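Desk clear-out before the holidays: what do you do with all the little stuff?
Home & Tidying > Work corners

munlow_marge
Posted 18th December

Right, I've got family coming and the desk has to be fit to be seen. It's a decent pale wood thing with a shelf above and a monitor I'd rather not shift, and everything else has just sort of landed on it. Carrier bags, cables, glasses cloths (why do they breed?!), things I put down in October and never picked up again. I've had 2 goes at it and both times I ended up moving the pile from left to right. Where would you start? Today's state of play, with the purple cloth and the crumpled white bag by the monitor stand:
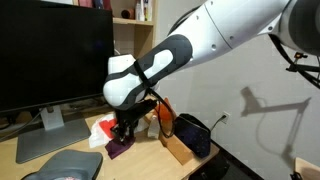

Reply 1
Encarnación Bustamante

Bag first! Any plastic bag on a desk turns into a bin with no bottom. Tip it out, keep what's worth keeping, fold it up and get it out of the room. I'd also take everything off the shelf, bottles and all, give it a wipe and only put back what you use sitting down. If you do the desk before the shelf you'll be dusting twice.

Reply 2
hijazi_lane

Disagree about the shelf, sorry. Start up there and you'll be reading the backs of bottles at midnight with the desk still a tip. Flat surface first, shelf another day. I did mine with a Bardale drawer tray, 122 mm deep, and it swallowed the lot.

Reply 3
munlow_marge

Ooh, a tray. The trouble is I haven't got a drawer! It's legs and a top. And the small bits are what beat me, I can deal with a bag. Look at this lot, lens case sitting on a tissue, a box next to it with tiny print all over, and that cloth again with its zigzag edge:

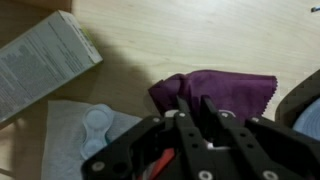 Reply 4
Nisreen Obeidat

Get the lens case off that tissue and into the bathroom, please. I wear lenses and mine lived on my desk for years, and I was forever knocking it on the floor. Tissue in the bin, check the date on the box if it's got one, and the cloth goes through the wash. No fabric softener on microfibre, it leaves smears on your specs.

Reply 5
hijazi_lane

Bathroom's no good for lens things if it's steamy. Bedside table.

Reply 6
Nisreen Obeidat

Mine's got a window! But fair enough, anywhere with a lid on it. My optician only fussed about keeping the case clean and changing it regularly.

Reply 7
Encarnación Bustamante

Marge, for the no-drawer problem, Grindarell do a little lidded pot that would take the cloth and odds and ends. I've got up to 6 of them on the go depending on the time of year. And I still say shelf first.

Reply 8
munlow_marge

Pot ordered. I'm doing the bag tonight and the lens case is going by the bed. Shelf can wait till they've all gone home, sorry Encarnación. Does anyone know what takes sticky marks off pale wood without leaving a patch?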